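Vuelve el rincón de ping-pong (y necesitamos bolas)

Hola otra vez a todos los de Stellcombe. Ya sé que en el último boletín prometí no hablar más de ping-pong hasta después de las fiestas, pero es que han pasado cosas y no me aguanto. La principal: ¡las bolas ya tienen sitio! Después de un otoño entero encontrándolas debajo del radiador, dentro de los paragüeros y una vez (gracias, Raffaele) en la jarra del agua, hemos decidido que todo lo pequeño y redondo vive en el cubo marrón y que el cubo marrón vive en la sala del fondo, encima de lo verde a cuadros. 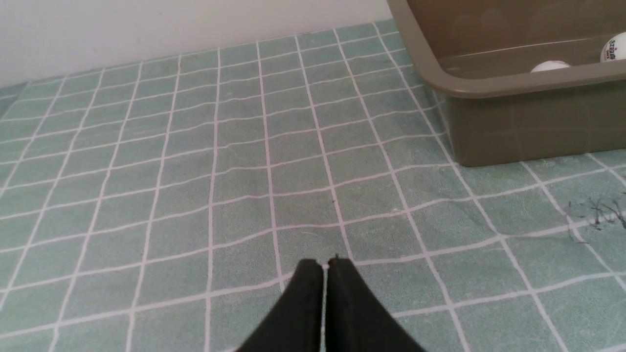

Boletín de Stellcombe · n.º 6 · 11/22/24

Lo del cubo fue idea de Concetta Fabbri, y he de decir que yo estaba en contra. Yo quería una red colgada de la pared, como la que tenían en mi instituto, pero Concetta me preguntó quién iba a subirse a una silla cada martes a descolgarla y ahí se acabó la discusión. El cubo es de plástico, tiene el borde redondeado, pesa poquísimo y se puede llevar con una mano mientras con la otra aguantas las palas y el café. Me rindo.

Ahora, las normas, que son pocas. Al terminar de jugar, las bolas vuelven al cubo. Las abolladas no: esas me las dejáis a mí, que intento resucitarlas en agua caliente (con la mayoría no hay nada que hacer, pero me entretiene). Las palas van al armario de siempre, con la goma hacia dentro. Y por favor, no uséis el cubo de papelera, que la semana pasada saqué dos envoltorios de caramelo y el tique de un aparcamiento.

También me habéis preguntado varios si da igual jugar con bolas con letras o sin letras. Pues mirad, tenemos de las dos clases y para nuestro nivel da lo mismo. Raffaele Messina sostiene que las que llevan algo impreso botan mejor y se pasa un buen rato eligiendo antes de cada partido, girándolas entre los dedos como si fueran melones. Hicimos una prueba a ciegas en la merienda y no acertó ni una, pero sigue en sus trece. A mí me gustan más las lisas, por ninguna razón en especial, quizá porque en casa de mis abuelos eran así.

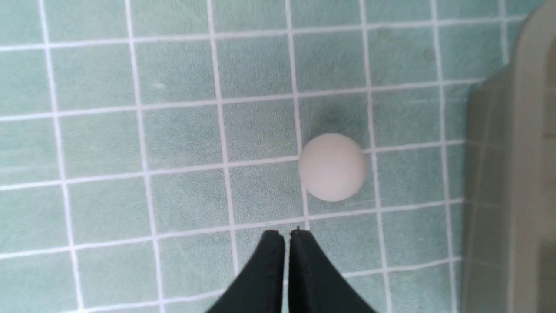
Una de las lisas, sobre los cuadros verdes.

En cuanto al dinero, la hucha de la merienda nos dejó 100 euros, y con eso compraremos bolas nuevas y una red para la mesa grande, que la que hay está más remendada que mis calcetines. He pedido precio en Rizzi y en Hamer. En Rizzi me contestaron el mismo día y muy amables, en Hamer todavía estoy esperando, así que ya os imagináis por dónde van los tiros. Si alguien tiene en casa bolas que no usa, aunque sean naranjas, que las traiga y las echamos con las demás.

Y lo último: el torneo de dobles será en enero. Las parejas se hacen por sorteo, que el año pasado hubo pactos y luego caras largas. Yo me apunto la primera, aviso de que mi revés no ha mejorado nada, y a quien le toque conmigo le invito a merendar por las molestias. La hoja para inscribirse está colgada junto al perchero, con un boli atado (dejadlo atado, por lo que más queráis). Concetta lleva el cuadro de partidos y a ella tenéis que decirle si hay alguna tarde que no podéis venir.

¡Nos vemos el martes!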